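Thread on the sound in Sultana, the documentary about the Hokberg inquiry, which I saw on Friday at the Grarkgate. Posts are on the mix and the interview set-up. I have no strong view on the politics.

1/ The film runs on one long interview with the former harbour minister, intercut with hearing tapes. The interview is modern and clean. The tapes are mono, narrow, and noisy below 200 Hz or thereabouts. Getting from one to the other is most of the work.

2/ The usual fix is to clean the tapes until they match the interview. Ditau, the post house credited on the mix, went the other way. The interview loses top end for a second or so before each cut to tape, and the tape hiss fades in under the minister's last few words.

3/ You can hear it plainly at the first cut to the hearing. He is still talking about the fuel contracts when the hiss arrives. By the time the picture changes, the ear has already moved.

4/ It fails in 2 places. Both are cuts made in the middle of a word, so there's no room for the fade. The level jumps and you notice the edit before you notice what he said.

5/ Interview set-up. Single camera, eyeline very close to the lens. I'd guess a mirror rig of some sort, but the end credits don't list one. The director's voice is off-mic throughout and has been left that way. You get the room on the questions and almost none on the answers.

6/ This matters for how the answers read. A dry close mic makes a pause sound longer than it is. The longest one in the film comes after the question about the second memo. I made it 17 seconds, with no music under it. The score stays out until he changes the subject.

7/ Music in general: too much in the first half. Low strings under anything with a date in it. The second half is sparser and works better, mainly in the section where he reads his own letters back.

8/ Letters are shown as scanned pages with a slow push in. Type is legible from the back row. The redacted lines have been left as they are in the release, with no animation. Good.

9/ Archive credit is a single card: 2,000 pages and 27 hours of tape, released by the inquiry. The film uses a small part of the tape. Most of what's there is from the two afternoon sessions, which were recorded on the better of the two machines.

10/

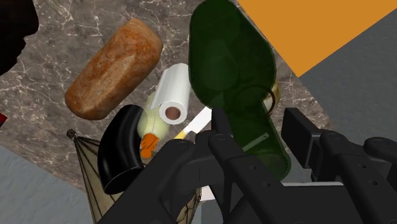 Does he admit to anything on camera?

He concedes the dates on the second memo and disputes what it meant.

11/ Subtitles. The hearing tapes are subtitled in full, the interview only where he drops his voice. Placement is low and centred. One line in the third reel runs over a caption giving a witness's title, and neither can be read.

12/ Projection at the Grarkgate was fine. Dialogue sat slightly low for the first few minutes, then someone brought it up. Screen 1 has the better centre speaker if you get the choice.

13/ It's on there until the end of April. The print has no interval.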